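This site uses cookies to remember your settings. Accept / Manage preferences

Notebook, October, late afternoon

Giltlow nomination packet, continued

OK, so I said I'd keep notes on this as I went, mostly for whoever gets stuck with it next year (probably me again). We're putting one of our assistant professors up for the Giltlow, the early-career fellowship, and I'm the one assembling the packet. I've been on the reading side of these things before but never the assembling side, and wow, it's a different job.

Where it stands as of lunch: the nomination letter is in its third draft, the CV is in the college format, two of the outside letters are here and the third is promised. The research statement is too long. The teaching statement is really good and I don't want to touch it.

The page limit for the whole packet is 19. I had 19 in my head as the limit for everything except the letters, and that's how I'd laid it out last week. Nope! Letters count. The cover sheet doesn't count, the Prenine form doesn't count, everything else does. So I spent the morning taking pages out. The full publication list went down to selected publications with a line at the top giving the link to the complete one. I also dropped the course evaluation tables and left the one-paragraph summary, which reads better anyway.

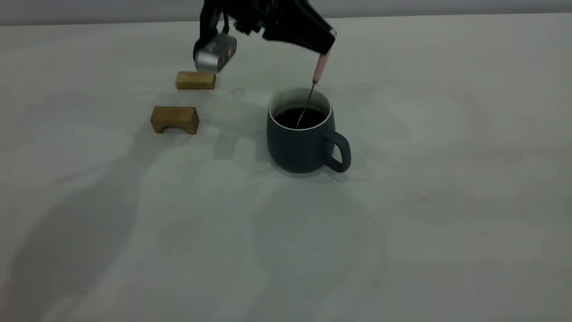 Hand over the white table, two wooden blocks.

Things I learned about the Prenine portal, in the order they annoyed me:

It times out if you leave the tab alone while you go talk to somebody down the hall. It doesn't warn you. Write the text somewhere else and paste it in.

Pasting from a word processor turns the curly quotes into question marks. I used a plain text file in between and that fixed it. Long dashes too, check those.

The "lay summary" box says 159 words maximum. I have no idea where they got 159. My draft came in a good bit over and the box just swallowed the end of my last sentence without saying so. I only caught it when I previewed the PDF and the summary stopped dead at "and her students have". So preview the PDF. Preview it twice, the second time after you've saved and logged out, since the first preview shows what you typed and the second one shows what it kept.

The nominator has to be a full professor with a login from the Onier side, so I can fill in everything but I can't press the button. I asked our chair for a half hour on the calendar so we can sit down and do it together. Past experience says emailing a link with "please click submit" means it gets clicked the night of the deadline, or the morning after.

Now the letter itself. The first draft was basically the CV in sentences. I sent it around to the group and the comments all said the same thing in different ways: where's the part about why the work matters? Fair. When I read for the Gisler small grants a couple of years back, I remember how fast all those letters blurred together, everybody outstanding, everybody in the top few people of their generation. The ones I still remember told one story all the way through. So draft two opened with the story of the first paper, the one that got turned down by two places and is now the thing people email her about. Draft three keeps that and cuts the adjectives. I took out "exceptional" in four places and "truly" in I don't want to say how many.

I went back and forth on how to handle the money section. The fellowship comes with a research fund she can spend on pretty much anything for the term of the award, and the form asks for a "plan for use," up to 75 words. That's tiny! My first try was a little budget with categories, and it looked like a grocery receipt. What we have now is two sentences: a graduate student for the summers, and travel so the students can go present their own work. I like it. She wants to add something about buying instrument time and I think there's room if we lose the clause about matching departmental priorities, which doesn't mean anything.
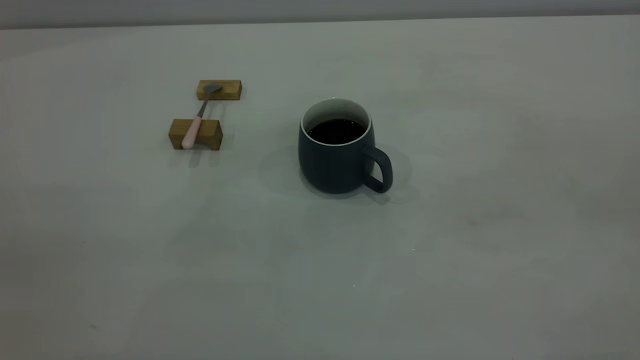

The outside letters are the part I'd do differently. We asked for them in September, and we should have asked before everyone scattered for the summer. Letter one came back fast and is warm and specific. Letter two is short, and it's all about one paper, but it's a person the reviewers will know, so in it goes. Letter three is from abroad, and they asked us what the fellowship actually rewards, a very good question that I couldn't answer from the web page. I called the office in Gisler Hall and got a straight answer: promise shown since the PhD, weighted toward work done here, and they do read the teaching part. I'm writing that down since it isn't anywhere on the site that I could find.

For next year, put a one-page summary in the request to letter writers: what the award is, what it's for, the due date, and how to send the thing. PDF on letterhead, signed. We got one as a Word file with tracked changes still on, and I closed it as fast as I could.

Side note on the CV format. The college wants reverse order with student co-authors marked. She has a lot of student co-authors and marking them took me most of an afternoon, and then I found out I'd marked one who was a postdoc by then. She's checking the list tonight. I used an asterisk for grad students and a plus sign for undergrads, and there's a key at the top of the page. Please keep the same symbols if you reuse the file.

Still to do:

- research statement down to three pages (she has it, I sent my suggested cuts)
- nudge letter three, nicely
- redo page numbers after the cuts, the bottom of the CV still says "of 22" or something like it
- new lay summary, read it out loud to someone outside the department
- sit down with the chair and press the button

I'm leaving 10 minutes at the end of group meeting for questions on this, in case anyone wants to see how the sausage is made before it's their turn. The folder is on the shared drive under awards, Giltlow, this year. Last year's is in there too, under a name that makes no sense, and I haven't renamed it in case somebody has it linked.

Going to get coffee and then back to the research statement.

Contact the group | © Onier lab notebooks | Back to top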